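Notebook - hull and outfitting, Rila
August 20, 2026

Stabiliser fin trunk, port side. Carried on from the entry on the starboard one. The liner came back from Tirnow with the flange faced but the bolt holes still undersize, so it cannot go in yet. Measured the bore at both ends. Lower end is within drawing, upper end is oval by more than I want to leave to the chock compound. Sent the readings over and asked whether they want it back or will accept reaming in place. My preference is reaming in place, with the liner dogged down on the trunk plate and the temporary stiffeners left on.

Weights. The running list for Rila now includes the Hagedorn windlass and both chain stoppers. Windlass foundation came out heavier than the estimate, mainly the doubler under it. The list still carries 1,000 kg of margin against the lightship figure and I would like it to stay untouched until the teak is on. Deck covering is the item I trust least. The supplier's area is taken from the flat drawing and ignores camber and the margin boards.

LCG moved aft slightly after the generator swap. Trim by the stern at half load is still acceptable but the swim platform drain needs looking at again, as the outlet sits close to the waterline in that condition. Do not rely on the old sketch. It was made for the earlier tank arrangement, before the grey water tank was moved forward of frame 12.

Desk work for the rest of the morning. 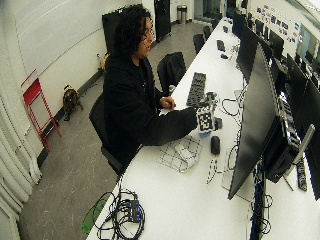 At the long desk, keyboard and mouse to hand.

Engine room air. Recalculated the intake area with the demister panels as supplied by Hagedorn. The free area is less than the face area by the amount of the frames and the drain channel, which the first calculation left out. Still passes with both engines at rated load and one generator running. With two generators running the velocity through the panel goes above the maker's limit. Options:

- a deeper plenum and a larger panel on the starboard side only
- second fan on the starboard trunk, reversible
- accept it and state the condition in the owner's manual

First option costs locker space on the side deck. Second is heavier and noisier but leaves the joinery alone. Drawing both up. The third I am not in favour of - the crew will run two generators in warm weather and the panel will carry salt through.

Checked the fire damper on the same trunk. Blade closes fully by hand. Actuator not yet wired. The access hatch opens against a pipe clip and the clip wants moving outboard before insulation goes on. 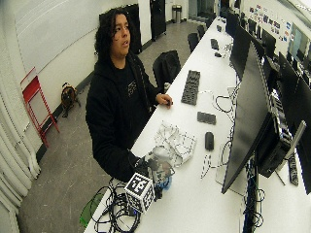 Shaft alignment on Pliltodach is the next thing with a date against it. The launch is in October and the couplings have to be opened again afloat, so the plan is to leave the chocks unpoured on the port engine until she has sat in the water with tanks at half. The starboard engine has been chocked already, which was a mistake of sequence on our part. Gap and sag readings from the shed are in the alignment file. The stern tube bearings are modelled as springs and the strut as rigid, and I want to see what happens to the aft bearing load if the strut is allowed to flex. I keep picturing the strut and its local structure as something like the lattice of thin white rods on the desk, with small black markers along it, and a beam model at about that level of detail would do. No need for a full shell mesh.

First run of the beam model, strut flexible: aft bearing load drops, intermediate bearing picks up almost 9 per cent. Not alarming. Rerun with the hull deflection from the half-load case before changing any heights.

Open items:
Tirnow to answer on the liner bore.
Teak area from the deck itself, with margin boards.
Pipe clip at damper hatch, outboard.
Dial gauge 2 sticks at the low end, do not use it for the coupling faces.
Ask Hagedorn for the pressure drop curve of the demister when wet. The sheet we hold gives the dry one only.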